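Speaker notes: Open day at the bench, two arms and a table to clear
Kilian Rainer
Clarkmont open day, morning slot, 30 minutes including questions

Note to self: get the microphone on before the doors open. Leave the arms unpowered until everyone is behind the tape. Hammad Usmani has the stop button for the whole session and does not take questions while the arms are live.

1. Opening (3 min)

Welcome. Say who we are: the Irkitz bench, four people, ground floor. Say what the session covers: a table-clearing task on two small arms, how the task is set up, how it is scored, where it fails. No product announcement. If someone asks about the Damen line, that is the next talk, other room.

Say the task in one sentence. After a meal, a tray, a rack, some tableware, a container and some spilled rice are on a table, and two arms have to sort that out.

Ask for a show of hands: who has worked with arms this size? If most of the room, skip section 2 and use the time at the end.

2. Why this task (4 min)

Each piece of the task is easy to describe. The difficulty is in the mix. Rigid dishes want a firm grip and a known pose. Chopsticks are thin and light, and a small error in finger height means the fingers close on nothing. Rice cannot be gripped grain by grain in any useful time, so it has to be handled as a pile.

Rack pegs matter more than people expect. A plate has to come down between two rows. If it is a few degrees off it rides up on a peg and leans. A leaning plate counts as placed if it stays up when the arm backs off. We argued over that rule in June and kept it.

Two arms share one table. The left arm covers the container and the rice. The right arm covers the rack. The big tray in the middle belongs to both, and that is where they can meet. The planner keeps a gap between the wrists at all times. If the gap closes, the right arm waits. It is a plain rule and it costs time, but it has kept the wrists apart.

3. The table (5 min)

Leave the pictures up while talking through the layout. Point with the stick, keep hands out of the work area.
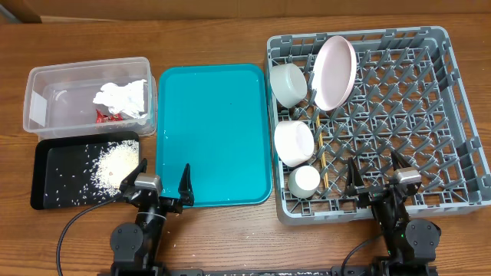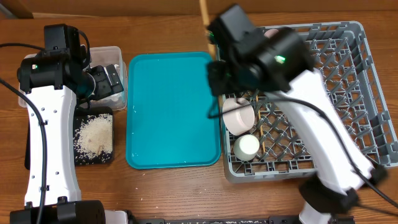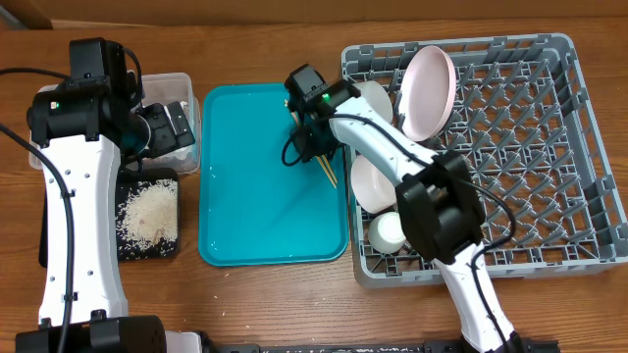 Same table in all three: rack on the right, teal tray in the middle, rice on the black tray or mat to its left.

Positions are not fixed. The layout sheet gives a zone for each item and the person resetting the table puts the item anywhere inside its zone. We stopped using tape marks because the arms did well on tape marks and poorly one inch off them.

Lighting is the room lighting. We tried an extra lamp and took it out again, as the glare on smooth plastic got worse.

The clear container is the hardest item for the cameras. Its walls show whatever is behind them. Depth readings on it are poor, so the planner uses the rim and ignores the sides. Mention this now because the question always comes up.

4. Live run (8 min)

Power on. Wait for Hammad to say clear. Do not talk over him.

Start the run from the console, not from the laptop. The laptop is only driving the slides.

Things to say while it runs, if there is quiet to fill:

The arms move at reduced speed for visitors. The working setting is faster and it is louder.

The pause before each grasp is the system checking its estimate again. It is set to 90 milliseconds and the rest of the wait is the arm settling.

If a grasp fails it tries again twice, then skips the item and moves on. Do not help it. Do not touch the table. A skipped item is a normal result and we log it as such.

If the run stalls for longer than a minute, Hammad stops it, we reset, and I go on to section 5. Do not restart more than once. Last time we restarted three times and ran into the coffee break.

5. Numbers (4 min)

The log for the current software version holds 1048 attempted grasps. Put the total on the slide and leave it there while explaining what counts as an attempt. An attempt starts when the fingers begin to close. An approach that is abandoned above the item is not an attempt, and we list those separately.

Of the last 30 full runs, 27 ended with every dish in the rack. Say clearly that this covers dishes only. The rice has its own score, by weight left behind, and it is worse. Do not give a single combined figure even if pressed. Jafri asked for one in their review and we sent the two tables instead.

Main causes of failure, in order:
Chopsticks slipping in the fingers during the swing to the rack.
Cups rolling when the first finger touches.
Plate edge catching on a peg.

The first one is mostly a finger pad problem. New pads are on order with a softer face. I do not expect them to help with the cups.

6. What we would do differently (3 min)

Cable routing. Cables were added as each part came in and they loop more than I would like. Next build gets them clipped along the links, with slack only at the joints.

Reset time. A person takes longer to set the table again than the arms would need for another grasp or two, so a day of testing is mostly a day of resetting. We have a checklist now. It helped a little.

Rice. Use the same bag for a whole test series. We changed bags halfway through one and had to throw out the comparison, as the grains were a different length and piled differently.

7. Questions (3 min)

Likely ones, with short replies:

Why two arms? Reach, mainly. One arm of this size cannot cover the container and the far side of the rack from one mount.

Can it wash the dishes? No. Loading only.

Can it work next to a person? Not in this setup. Nothing on the bench has been assessed for that, and the tape on the floor stays where it is.

What does it cost? Refer to the handout. The parts list is on page 2 and does not include labor.

Can we try it? After the session, four at a time, with Hammad, arms powered down. Visitors may move the links by hand. No bags on the table.

Power off before people come forward. Check the green lights are out on both arms. Sweep under the bench before the second group comes in, rice gets into the floor outlet.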